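Philomena Mahama has been responsible for table linen at the Hidham canteen group for 14 years. She works out of a ground-floor room at the Bavwood site, where the napkins for three dining rooms are sorted, pressed, folded and sent back out. The interview took place at one of the folding tables, early in the afternoon, between two deliveries.

Her stock stands at 1,000 napkins in cloth. She keeps no paper ones. "Paper is a separate budget and a separate problem," she says. "I deal with cotton and cotton blends. Anything that goes through the wash at 60 and comes back the same size."

Size is her first subject. The napkins are bought as 17-inch squares, and the tolerance she accepts is half an inch after the third wash. A napkin outside that range does not fold to a clean edge, and the error doubles with every fold. "On a quarter fold you might not see it. On a pocket fold you will – the knife sits crooked, and then the whole row looks crooked."

She measures each new batch herself. Ten pieces are drawn from the box, washed three times and laid on the table with a steel rule. A batch from Fahmy, the supplier she used until last April, shrank more along one side than the other. The squares had become rectangles. She sent back 28 packs and changed the order.

The hem comes next. Mahama prefers a narrow one with the stitching set slightly in from the edge. A wide hem holds water and dries slower than the middle of the cloth, which leaves a ridge under the iron. Thread color matters less to her, although a pale thread on a dark cloth has one practical use: it shows a pulled stitch before the hem opens.

On dark cloth in general she is cautious. Navy hides tea and gravy but shows lint, and it fades along the fold lines first. Her staff rotate the fold for that reason, quarter fold one week and thirds the next. "It buys you a few months. It's tedious to keep track of, so there is a card on the shelf."

Printed napkins were introduced at the Prirurville dining room, at the request of the people who eat there. Mahama had argued for plain. A print has a direction, she explains, and a plain square does not. With a plain napkin the folder can pick up any corner. With a printed one the cloth has to be turned first, and the turning takes longer than the fold.

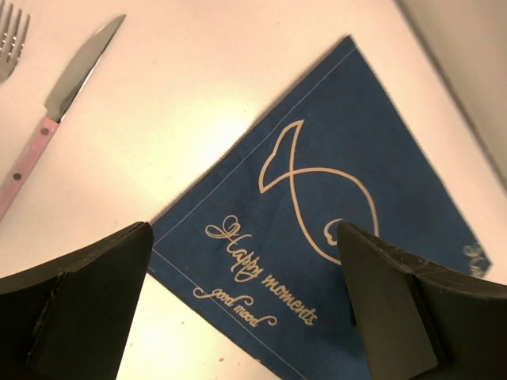
"You also have to decide what you want people to read," she continues. "If the words end up inside the fold, you paid for printing and got a plain napkin. If half a word is showing, that's worse. So we open one out, put a knife down next to it, and work out the fold from there."

The knife goes to the side while the cloth is being turned, then on top or into the pocket once the fold is set. Forks are added at the dining room. She does not allow cutlery to travel rolled up in the linen, after finding rust marks on a stack that had been packed damp.

Asked whether she has come around to the prints, she takes some time to answer. The ink has held up better than she expected. The folding time has not come down. She would still order plain for Bavwood, and the next order form, clipped to the end of the shelf, says plain.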